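Halliday发布Lunislow 331除尘绒套修订规格,3月起供货 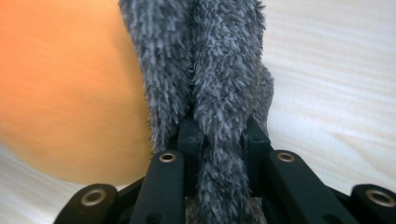
Lunislow 331混灰色绒面,绒尖颜色较浅。

Halliday家居用品公司宣布,Lunislow系列除尘绒套完成规格修订,修订后的型号定为Lunislow 331,3月起向零售和保洁渠道供货。修订内容涉及绒束密度、底布结构、绒束固定方式、混灰色纱线配比、套口尺寸、洗涤说明和包装形式。原有手柄继续通用,已购手柄的用户可以单独购买绒套更换。

Lunislow 331由Halliday纺织品部设计,在Cutarcombe工厂完成簇绒、缝制、预洗和包装。产品用于室内干式除尘,适用表面包括书架、柜顶、百叶窗叶片、踢脚线、灯罩外侧、暖气片缝隙以及家电外壳。产品不适用于带油污的灶台周边、明火或高温表面、未干透的涂料表面,也不用于吸附液体。

一、修订背景

上一版绒套在零售渠道销售期间,Halliday的售后部门收到的意见集中在几个方面:首次使用时掉绒,多次洗涤后绒束倒伏,套口松弛后绒套在手柄上转动,以及浅色绒套洗后颜色发暗,外观上难以判断是否洗净。

纺织品部对退回的绒套进行了拆解。掉绒的主要来源是裁切边缘,底布裁开后,边缘处的绒束失去相邻绒束的夹持,在抖动和拉扯中脱出。绒束倒伏与洗后干燥方式关系较大,平铺压放晾干的样品倒伏程度高于悬挂晾干的样品。套口松弛则出现在反复拆装之后,松紧带在缝线针孔处先行断裂,其余部分弹性尚可。

Halliday产品经理Glenys Tautahi表示:“退回来的样品里,绒面中部的状态大多还可以,问题集中在边缘和套口。修订工作就从这两处开始,绒面的改动放在后面。”

二、绒面与底布

Lunislow 331的绒面由短簇绒束组成,绒束以聚酯超细纤维雪尼尔纱制成,按交错行排列在针织底布上。交错排列使相邻两行的绒束互相填入间隙,绒套弯折时底布不易外露。上一版采用直行排列,绒套套在手柄上弯成弧形后,外侧弧面会出现平行的间隙,灰尘容易停留在间隙底部的底布上,抖动时不易脱落。

绒束长度保持不变。纺织品部曾试制较长绒束的样品,其单次擦拭的集尘量略高,但在百叶窗叶片之间抽拉时容易缠结,洗后需要用手梳理,最终没有采用。较短绒束的样品洗后恢复快,在有凹槽的木线条上则难以触及槽底,同样没有采用。

底布由单层针织布改为双层。外层承载绒束,内层与手柄接触,内层表面光滑,便于绒套推入手柄。两层底布沿长边缝合,中段留空,不作满幅压合。试制阶段曾采用满幅压合,绒套偏硬,对折后折痕处的绒束向两侧张开,放回平直状态后仍留有一道凹线。

裁切边缘采用内折包边,包边宽度覆盖最外一行绒束的根部。缝线采用双线锁链针迹,线色与绒面中最深的灰色一致。包边后,绒套两侧的外轮廓比上一版略窄,套在手柄上时两侧绒束向外张开,整体外形仍然饱满。

三、颜色

Lunislow 331目前只供应混灰色。绒面由炭灰、石板灰和偏蓝的浅银灰纱线混合而成,绒尖部位颜色较浅。三种纱线在同一绒束中混捻,绒面上不形成条纹或色块。

选用混灰色出于两项考虑。其一,室内灰尘以浅色为主,附着在深色绒束上时可以看见,用户能够据此判断是否需要抖动或更换绒套。其二,纯黑或纯深色绒套在每次使用后都显得较脏,用户的洗涤频率会明显高于实际需要,绒套寿命随之缩短。混灰色介于两者之间,附着少量灰尘时外观变化不大,附着较多时绒束根部的深色被遮住,整体颜色变浅。

纱线在纺制前完成染色,成品绒套不再进行匹染。Cutarcombe工厂按批次留存纱线色样,同一包装内的绒套来自同一纱线批次。不同批次之间可能存在轻微色差,属于正常范围,不作为退换依据。若用户需要在同一场所使用颜色一致的绒套,可在订购时注明,由仓库按批次发货。

上一版中的米白色和浅黄色停止生产。现有库存继续销售,售完为止。

四、套口与手柄适配

套口由单道松紧带改为包覆式松紧带。松紧带置于折边形成的通道内,仅在通道两端固定,中段可以自由伸缩,缝针不再穿过松紧带的受力部分。套口内侧增加一条防滑织带,与手柄外表面接触,减少绒套在擦拭过程中的转动。

绒套共有3种规格:短款用于键盘、书架隔层和小件摆设;标准款用于柜面、窗台和百叶窗;长款用于柜顶、灯具外侧和家具底部。三种规格使用同一种绒面和底布,套口尺寸一致,可套入Lunislow系列现有的全部手柄。长款套入短手柄时,末端会留出一段无支撑的绒面,可向回折叠后使用,也可用于包住细杆、椅腿等圆柱形部件。

手柄不作修订。Halliday曾考虑随绒套推出新手柄,评估后决定保留现有型号。现有手柄中段可弯曲,弯曲后保持角度,用于清洁柜顶时可将绒套弯成直角,再由柜体前缘伸入。使用者在弯曲手柄时应握住裸露部分,不要隔着绒套用力,以免绒束根部受剪切而松脱。

五、测试

测试在Vilska纺织实验室进行。Vilska是Halliday的长期合作方,负责Lunislow系列的摩擦、掉绒和洗涤测试。测试样品从Cutarcombe工厂的量产批次中抽取,未使用试制样品。

摩擦测试采用往复式设备,将绒套固定在平板上,以规定压力在涂漆木板、不锈钢板和亚光塑料板表面往复擦拭,每种表面进行3,000次往复。测试结束后检查绒束脱落、底布外露、缝线断裂和被擦表面的划痕。全部样品的缝线完好,底布无外露,三种板材表面未检出由绒套造成的划痕。绒束的磨损集中在受压中段,表现为绒尖变钝,浅色部分减少,不影响集尘。

掉绒测试分两步进行。第一步将未使用的绒套放入封闭箱体内抖动,收集脱落的纤维并称重。第二步将同一绒套洗涤、晾干后重复抖动。修订后的样品在第一步中的脱落量低于上一版,第二步中两版差距缩小。Vilska的测试记录指出,上一版的掉绒主要发生在首次洗涤之前,洗涤后边缘的松散绒束已基本脱净。Cutarcombe工厂据此在包装前增加一道预洗和吸尘工序,用于去除簇绒和裁切过程中残留的短纤维。

洗涤测试按照产品洗涤说明进行,每个样品完成10次洗涤和晾干循环。测试后测量绒套长度、套口周长和绒束直立程度。长度和套口周长的变化在公司内部允许范围内。绒束在洗后处于贴伏状态,抖动并用手指逆向梳理后恢复直立。未经梳理直接使用的样品,集尘量低于经梳理的样品。

集尘测试在标准灰尘和收集自居室的混合灰尘两种条件下进行。混合灰尘中含有头发和织物纤维,更接近实际使用。绒套对细小颗粒的附着均匀分布在绒束表面,头发则多缠绕在绒束根部附近,抖动后仍有残留,需要用手摘除或通过洗涤去除。Halliday在使用说明中增加了相应内容。

测试未涉及除菌、防螨或过敏原去除性能,Halliday不就上述性能作出声明。零售商在商品页面和货架卡上不应使用相关表述。

六、使用说明的修订

随规格修订,使用说明重新编写。新版说明按操作顺序排列,删去上一版中的装饰性文字,并补充了以下内容。

首次使用前,将绒套取出,握住套口一端轻抖,使包装过程中压平的绒束展开。绒面上的折痕在抖动后会逐渐消失,不需要熨烫。

套入手柄时,将手柄前端对准套口,推至绒套末端,再将套口拉过手柄根部的凸缘。绒套末端应贴住手柄前端,不留空段。使用长款绒套配短手柄的情况除外。

擦拭时由高处向低处进行,单向拖动。往复擦拭会把已附着的灰尘带回表面。转动手柄,让未使用的一侧接触表面,整圈使用后再抖动。对于堆积较厚的灰尘,先用吸尘器除去表层。

清洁百叶窗时,关闭叶片,由上至下擦拭一面,再翻转叶片擦拭另一面。叶片间距较宽时,可将绒套弯折,以绒面夹住单片叶片横向移动。拉绳和转杆附近单独处理,避免绒束缠入绳结。

清洁书架时,书脊上缘的灰尘宜将绒套平放后向外拖出,不宜向内推。书与书架背板之间积灰较多时,取出图书后再处理背板。

清洁灯具前应断开电源,待灯体冷却。绒套不得接触发热的灯泡和散热片。清洁显示屏时只使用未沾灰的干净绒面,不施加压力。屏幕有硬质颗粒时,先用气吹除去。

木质家具表面如有翘起的木皮、开裂的边角或外露的钉头,应避开相应部位。绒束被钩住时停止拖动,将绒束从钩挂处逐一取下,不要拉扯。被钩出的绒束可在底布处剪断,相邻绒束不会因此脱落。

七、洗涤与晾干

绒套可机洗或手洗,洗前从手柄上取下,先在室外或垃圾桶上方抖去浮尘,再摘除缠绕的头发。手柄不可浸泡。

机洗使用轻柔程序和冷水,将绒套放入洗衣网袋。绒套与毛巾、抹布和其他起绒织物分开洗涤,避免对方脱落的纤维嵌入绒束。与光滑面料的衣物同洗不受限制,但Halliday建议单独洗涤。洗涤剂使用中性液体洗涤剂,用量按洗涤剂说明减少。粉状洗涤剂未完全溶解时会留在绒束根部,干燥后形成白色颗粒,在深色绒面上较为明显。

不使用织物柔顺剂。柔顺剂会在纤维表面形成残留层,降低绒束对灰尘的附着能力。已使用柔顺剂的绒套可用清水重复漂洗,性能可部分恢复。不使用含氯漂白剂。含氯漂白剂会使浅银灰色纱线发黄,并降低松紧带弹性。

手洗时将绒套浸入水中,轻压排出气泡,按绒束方向捋洗。不搓绒面,不使用刷子。漂洗至水中无泡沫后,双手握住绒套分段挤压脱水,不拧绞。

晾干时以套口一端悬挂,绒套自然下垂。悬挂前抖动数次,使绒束分开。避免暴晒。不使用烘干机,不放在暖气片上。绒套对折晾干时,折叠处内侧的绒束相互挤压,干燥较慢,应在晾干中途翻转。完全干燥后再套入手柄或收纳。外层绒面已干而底布仍湿的情况较为常见,判断是否干透应以手指伸入套内触摸内层为准。

八、收纳

Lunislow 331采用可对折收纳的结构。绒套取下后沿长度方向中段对折,绒面朝外,两端并齐,放入抽屉、布袋或开放式收纳盒。绒面朝外对折时,绒束的受压面积较小,取出后恢复较快。绒面朝内对折会使绒束互相嵌压,短期收纳没有明显影响,长期收纳后需要多次抖动才能恢复。

绒套也可留在手柄上悬挂收纳。手柄末端有挂孔,悬挂时绒面朝下,与墙面保持距离。不宜将绒套朝下立放在桶内或柜角,手柄重量会使末端绒束倒向一侧,时间较长时形成固定的倒伏方向。

收纳处应干燥通风,不与湿抹布、拖布和开封的洗涤剂放在一起。绒束对气味有一定吸附,与香氛产品同放后会留下气味。带尘的绒套不应直接收入密闭袋内。

在同一场所使用多只绒套时,Halliday建议按区域区分存放,例如居室与工具间分开,避免将粗颗粒灰尘带到涂漆家具表面。包装内附空白布标,可书写后系在手柄挂孔上。布标不可缝在绒面上。

九、包装

零售包装由透明塑料袋改为纸质套封。套封环绕绒套中段,两端绒面外露,购买者可在不打开包装的情况下触摸绒面。套封印有规格、洗涤符号、适配手柄型号和批次编号,正面不使用产品照片。

保洁渠道采用每箱10只的散装包装,绒套以纸带分束,不附单只套封。箱内附使用说明和布标。同一箱只装一种规格。箱体侧面标明批次编号,便于按批次领用。

套封和纸箱均可拆平。Halliday要求仓储环节不在纸箱上方叠压重物,箱内绒套长期受压后,绒束恢复时间延长。零售商上架时宜悬挂陈列,平放陈列时叠放层数以下层绒面不被压平为准。

十、与上一版的区分

Lunislow 331与上一版可通过以下特征区分:套口通道处看不到直接穿过松紧带的缝线;套口内侧有防滑织带;洗涤标缝在套口内侧,上一版的洗涤标位于长边外侧;拨开绒面后,绒束呈交错行排列。

两版绒套可用于同一手柄,可一同洗涤。上一版的浅色绒套首次洗涤时建议与混灰色绒套分开,避免深色短纤维附着在浅色绒面上。

上一版绒套继续享受原有售后政策。因套口松紧带断裂申请更换的用户,库存售完后将收到相应规格的Lunislow 331。

Tautahi表示:“更换时我们会发同一规格,颜色可能与用户原来的不同。原来买米白色的用户会收到混灰色,客服会在寄出前说明。如果用户不接受换色,可以选择退款。”

十一、供货与订购

Lunislow 331于3月起在Halliday直营网店和签约零售商处供货。标准款首先到货,短款和长款随后到货。绒套单只销售,也可与手柄成套购买。成套产品中的手柄为现有型号,包装内另附一只备用绒套。

保洁企业、物业管理单位和酒店可通过渠道销售部门订购散装产品。首次订购的企业可申请样品,样品为量产绒套,规格由申请方指定。需要在布标上印制区域名称或编号的企业,应在订单中提供文字内容,由Cutarcombe工厂在出货前完成印制。绒套本体不提供刺绣或印字。

零售商所持的旧版货架卡和商品说明应在Lunislow 331上架前更换。新版资料由渠道销售部门发送,内容包括规格表、洗涤符号说明、适配手柄列表和常见问题。旧版资料中“免梳理”和“首次使用不掉绒”的表述不再使用。

Halliday目前没有为Lunislow 331增加其他颜色的计划。纺织品部正在评估以同一绒面制作扁平式拖布套,用于硬质地板的干式除尘,评估工作尚未进入量产阶段,具体规格和供货安排将另行公布。

十二、常见问题

绒套使用后是否需要每次洗涤?
不需要。抖动后绒面颜色恢复、绒束能够分开时,可继续使用。绒束结成片状,或擦拭后表面留有灰痕时,应洗涤。

绒面出现凹线或分叉如何处理?
凹线多由折叠造成。抖动绒套,用手指逆绒束方向梳理。仍未恢复的,以冷水浸湿后悬挂晾干。

是否可以喷洒除尘剂或家具蜡后使用?
不可以。油性和蜡质成分会使绒束黏结,并将灰尘固定在绒束上,普通洗涤难以去除。

绒套可否不套手柄直接使用?
可以。手伸入套口后,绒套可用于擦拭圆形或不规则物件。标准款的套口可容纳成人手掌的前半部分,佩戴戒指的用户应先取下戒指,避免钩住内层针织布。

绒套何时应更换?
底布外露、套口无法固定在手柄上,或洗涤后绒束大面积保持贴伏时,应更换。绒尖颜色变深不作为更换依据。

宠物毛发如何清除?
先抖动,再用手沿绒束方向摘除。毛发较多时可用宽齿梳轻梳绒面,梳齿不要触及底布。洗前未摘除的毛发在洗涤中会进一步缠结。

关于Halliday

Halliday家居用品公司设计和销售室内清洁及收纳用品,产品包括除尘用品、抹布、洗衣袋、抽屉分隔件和挂架。Lunislow为公司旗下干式除尘用品系列。Cutarcombe工厂负责该系列的纺织件生产。

媒体及渠道联络

Halliday产品部,联络人Glenys Tautahi。媒体可申请规格表、洗涤符号文件和样品绒套,申请时请注明所需规格。渠道客户请通过原有客户经理办理样品和订购事宜。

本新闻稿所述测试结果适用于从量产批次抽取的送测样品。产品规格如有变更,以包装所附说明为准。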